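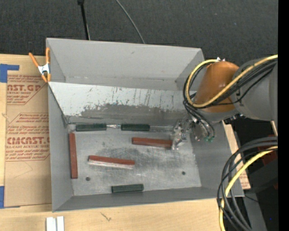

Home | Modules | Handouts | Timetable | Reading | Search

Materials Handling and Storage
Handout 8: Storage bins, stock location and reorder rules
Revised 5 Nov 2021

8.1 Scope

This handout covers small-parts storage in a single-site store: how bins are chosen, how locations are numbered, and how the reorder point is set for items held in bins. Pallet racking was dealt with in Handout 2 and is not repeated. Conveyor buffers are left until December.

The worked figures are for the Barkthorpe store used throughout the module. Students who missed the earlier session should copy the layout sheet before attempting section 8.6.

8.2 Terms

Bin: an open or lidded container with a fixed address, holding one item code.

Tote: a container of similar size which moves between addresses. The same moulding may serve as a bin in one store and a tote in another. The difference lies in the records.

Pick face: the side of the bin from which stock is taken.

Nominal volume: length by width by height, inside dimensions, ignoring taper.

Usable volume: the volume that can be filled while still allowing stock to be taken out at the pick face. For rigid, regular items it is limited by how the items stack. For small loose items it is limited by the height of the front lip.

Location: the address. A location exists whether or not a bin is in it.

8.3 Choosing a bin

Begin with the item. Record its longest side, its weight, the usual quantity per pick and the usual quantity per delivery. The longest side fixes the smallest bin that can be used at all. The delivery quantity fixes the smallest bin that can be used without splitting a delivery between two addresses.

Splitting a delivery is permitted but expensive. Each extra address adds a line to the stock record, a label to maintain and a second place to look when the count is wrong.

Wall shape matters more than most catalogues suggest. Vertical walls give the best use of shelf space. Tapered walls allow empty bins to nest, and the saving is considerable where empties are returned by van, but the floor of the bin is smaller than the opening and a row of tapered bins wastes a wedge of air between each pair. A sloped inner panel brings small items towards one side as the level falls. It also reduces usable volume, and with long items it tends to leave them lying at an angle, so that the last few are harder to lift cleanly than the first.

Wear should be allowed for. Scratches on the inside faces are of no consequence for metal fixings. They do matter for polished or printed goods, and bins for these should be lined or replaced on a fixed cycle. Cracks at a corner or along the rim are grounds for withdrawal in every case.

Two ranges are held at Barkthorpe. The Plimico range is straight-walled and is used on all fixed shelving. The Hiledar range is tapered and is used for returns only. They must not be mixed on one shelf, as the label holders sit at different heights.

8.4 Numbering locations

A location number should tell the picker where to walk. It should say nothing about the contents. Numbers which carry meaning about the stock ("F for fixings") fail the first time the stock is moved.

The scheme used here has four parts:

Aisle, one letter
Bay, two digits, rising away from the door
Shelf, one digit, with 1 at the floor
Position, two digits, left to right when facing the shelf

So C-07-3-04 is aisle C, seventh bay, third shelf up, fourth bin from the left. The letters I and O are not used.

Odd bays are on the left of the aisle and even bays on the right. A picker walking once up the aisle therefore meets the numbers in order, and the pick list can be sorted on the location number alone.

Leave gaps. If a shelf takes six bins now but could take 12 half-width bins, number the positions 02, 04, 06 and so on. Renumbering a live store is slow and always produces errors in the first week.

8.5 Allocation

Fixed allocation gives each item code a permanent location. It is easy to learn and easy to check by eye. Its weakness is that space must be set aside for the largest holding of every item, although the largest holdings seldom fall on the same day.

Random allocation places each delivery in any free location of the right size. Space is used far better. The store then depends entirely on its records, and a single keying error can lose a bin for months.

Most small stores use a mixture. Fast-moving items have fixed locations between knee and shoulder height near the door. Slow items are placed at random on the upper and lower shelves. Heavy items go low whatever their speed.

Ranking is by number of picks. Ranking by value or by quantity is a common mistake in coursework. An item picked once a month in a quantity of 500 needs one walk a month.

8.6 Reorder point

For an item with steady demand and a known lead time:

R = dL + S

where R is the reorder point, d is the mean daily demand, L is the lead time in working days and S is the safety stock.

Worked case. Item 1268 is a steel bracket supplied by Khalaf. Mean demand is 168 per working day. Lead time is 8 working days. Safety stock is set at 2 days of demand.

Demand over the lead time: 168 x 8 = 1344
Safety stock: 168 x 2 = 336
Reorder point: 1344 + 336 = 1680

An order is placed when the free stock falls to 1680 or below. Free stock means stock on the shelf, plus stock on order, less stock already promised. Leaving out the middle term is the usual cause of double ordering.

Setting safety stock in days of demand is crude. It takes no account of how much demand varies. Where daily figures are available, use

S = z s √L

where s is the standard deviation of daily demand and z is read from the normal table for the service level wanted. The formula assumes that the demand on one day is independent of the next and that L does not vary. Neither assumption is safe for items bought in batches by one large customer.

8.7 The two-bin rule

For cheap items the calculation above can be built into the shelf. Stock is held in two bins, one behind the other. Picking is from the front bin only. When it is empty, the rear bin is brought forward, the card is taken from the empty bin and the card becomes the order.

The rear bin must hold R. For item 1268 that would be 1680 brackets, which is too many for any bin on the standard shelf, and the item is therefore unsuitable. The rule works best for washers, clips, ties and similar goods.

Common faults:

Both bins opened at once. The rear bin then gives no warning.
Card lost. Fix the card to the bin and send a copy.
New stock tipped on top of old. Fill the empty bin and place it at the rear.
Demand has risen since the bins were sized. Review the sizes yearly.

8.8 Checking the count

Count a few locations daily in preference to the whole store once a year. Fast items should come round more often than slow ones. Whoever counts should not be shown the recorded figure beforehand.

A difference is investigated before it is corrected. Look first in the neighbouring positions, then at unposted receipts, then at the last three picks. Units of issue are a frequent culprit: one person has counted boxes and another has counted pieces.

8.9 Exercises

1. Rework section 8.6 with a lead time of 10 working days and the same safety stock rule.

2. An item has a free stock of 1900, of which 400 is on order and none is promised. Find the quantity on the shelf.

3. A shelf is 1200 mm wide. Compare the number of straight-walled bins 150 mm wide with the number of tapered bins 165 mm wide at the rim. Ignore clearances.

4. Write location numbers for the first and last positions in aisle D, bay 12, shelf 2, where the shelf takes six bins and gaps are left as in section 8.4.

Answers are posted with Handout 9.

Comments (3)

In 8.6, is the lead time counted from the day the order is raised or the day the supplier accepts it? Our supplier quotes from acceptance.

Reply from module staff: From the day it is raised. Add your own processing time to the quoted figure.

Odd and even bays on opposite sides only helps if the aisle is narrow enough to cross. Ours is not, and we go up one side and down the other.

Contact the module office | Copyright, Materials Handling and Storage teaching team | Back to top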